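Home News Business Community Sport Contact

Arklow sink maker adds second line, plans July open day

4/27/18

A stainless steel sink and benchtop maker in Arklow will start a second production line in July, after signing a supply deal with kitchen retailer Dinora.

Fuvby, which leases a warehouse on Chu Road, will make draining boards, ribbed bench panels and sink surrounds for Dinora's stores and for builders in the region. The company said the deal covers 2474 units in its first year, with an option to extend.

The new line will take up the rear half of the building, which until now has been used for storage. Fuvby has moved its packing area closer to the loading dock to make room, and a new press is due to be installed before the end of June.

Operations manager Giang Lục said the company had been turning away orders since last winter.

"We could press the panels quickly enough, but everything slowed down at finishing," Lục said. "Edges have to be checked by hand, the seams have to be cleaned up, and then it all has to be wrapped so it doesn't get scratched on the truck. That's where the extra people are going."

Fuvby employs 127 people at the site and will hire 13 more, most of them in finishing and packing. Five of the positions are apprenticeships. Applications are open now and can be left at the front office on Chu Road or sent by mail. No experience with sheet metal is needed for the packing jobs, but applicants for the finishing jobs will be asked to do a short practical test.

Lục said the ribbed draining panels had become the company's best seller, mainly in replacement kitchens. Buyers often want a brushed finish because it hides marks better than a polished one, he said, and the fitters prefer a panel that comes with the edge trim already on.

"If the trim goes on here, we can see that it sits flat," he said. "If it goes on in somebody's kitchen, we hear about it later."

Neighbours on Chu Road were told about the expansion by letter this month. The company said the press would run on day shift only and that deliveries would continue to use the eastern gate. Some residents had asked for trucks to be kept off the road before school, and Lục said drivers had been told to arrive after 9 a.m.

Parking at the front of the building will be reorganized while the press is brought in. Visitors are asked to use the gravel lot beside the office, and trade customers picking up orders should phone ahead.

An open day for the public is planned for July, once the line is running. It will include a walk through the pressing and finishing areas and a sale of seconds, with sinks and panels that have small surface marks sold at a reduced price. Closed shoes must be worn on the factory floor, and children will need to be with an adult.

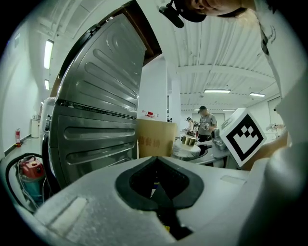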